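Part-time Packing Assistant – Dry Goods and Refill Jars
Trorkwood site, day shift

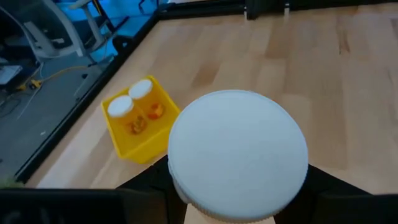

Lidded jars and a yellow bin on the packing table.

Puka packs spices, dried vegetables and snack mixes for small grocery stores and office kitchens. We are hiring two part-time assistants for the packing room at Trorkwood. The job is to fill, close and sort jars and tubs, and to get them into the right bins for delivery.

What you will do

Fill jars by hand from bulk bags, using a scoop and a scale
Wipe the rims, put the lids on and check that they are closed all the way
Place finished jars in bins by order
Take back returned jars, check them for chips and cracks, and send them to the wash area
Wipe down tables and bins at the end of the shift
Restock lids and labels from the storeroom

A normal shift is six hours, with a paid break. We pack about 1,000 jars a day across the whole room, more in December. Small jars go in bins and large tubs are stacked on a cart. Full boxes weigh up to 36 pounds, and there is a hand truck for moving them.

What we need from you

You can stand for most of a shift
You can read an order sheet and follow it
You keep your hands and your work area clean
You are at least 18

Experience in a kitchen, bakery or warehouse is useful but not required. Training is paid and takes place in your first week. You will need a food handler card within a month of starting – we cover the fee.

Please note that we handle nuts, sesame and mustard every day. The job is not suitable for people with allergies to any of these.

Hours and pay

Shifts start at 7 a.m. or 1 p.m. We post the schedule two weeks ahead. Pay is hourly and depends on experience, and there is a higher rate for extra shifts in December. Aprons, gloves and hair nets are provided. Closed shoes are your own.

How to apply

Fill out the short form at the front desk of the Ostermann building, or ask for one at the Sarden store. Tell us which shifts you can work and when you could start. A resume is welcome – a few lines about your last job will also do. We reply to all applicants, usually within 10 days.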